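Laundry & Clothes > Folding > Jumpers, tops and other arguments

How to fold a high-necked top so it stays folded

A T-shirt wants to be folded. It was practically born a rectangle. A top with a stand-up collar has other ideas, and if you treat it like a T-shirt you'll open the drawer a day later to find it has sat up and is looking at you.

I learnt this method from Annick Bouchard, who folded for a shop called Pestalel back when shops still employed people for it. I have made it lazier.

You need a flat surface bigger than the top with its arms out. The bed is best. Ironing boards are too narrow and the floor has crumbs on it. Leave the blanket on, as a bit of grip underneath helps, but pull it smooth first or you'll press the lumps in.

1. Lay the top down with the neck pointing away from you. Front up, for now.

2. Deal with the collar before anything else. Pinch both ends of it and pull gently sideways until the front and back layers lie together. It will still stick up in the corners. Let it.

3. Smooth from the middle out to the sleeves with the flat of your hand. If there's a print on the chest, go round it. Old prints crack, and they choose their moment.

4. Turn the whole thing over, holding it by the shoulders. Smooth again, with less enthusiasm.

5. Fold one side in towards the middle, then lay the sleeve back down along the fold. Do the other side. You should have a long strip with a collar on the end, like a badly made bookmark.

6. Bring the hem up to just below the collar, then fold in half once more. The collar goes on the outside, flat against the top of the parcel. Tuck it inside and you get a lump in the middle of the pile, and everything above it slides off to the left.

Small knitted things get done in the same sitting. Ribbed knit stretches if you hang it, so fold it loosely and leave it at that. Don't roll it tight. I rolled a ribbed scarf once and it spent the winter shaped like a drainpipe.

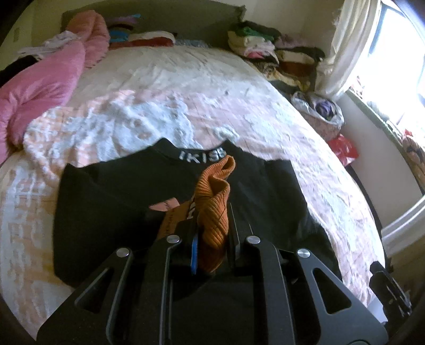 Lucie Nguyen writes that she skips step 4 altogether and folds everything face up, on the grounds that the print ends up on the inside where nothing can rub it. Her drawer holds 30 tops this way, she says, and the only trouble is working out which black one is which.

Fair enough, and it does save a turn. I'd still flip anything with a stiff collar. Face up, the sleeves cross over the front of the neck and push it out of line, and you're back to the drawer that looks at you.

Stack the finished ones on their edges if the drawer is deep, flat if it isn't. Heaviest at the bottom, ribbed things on top.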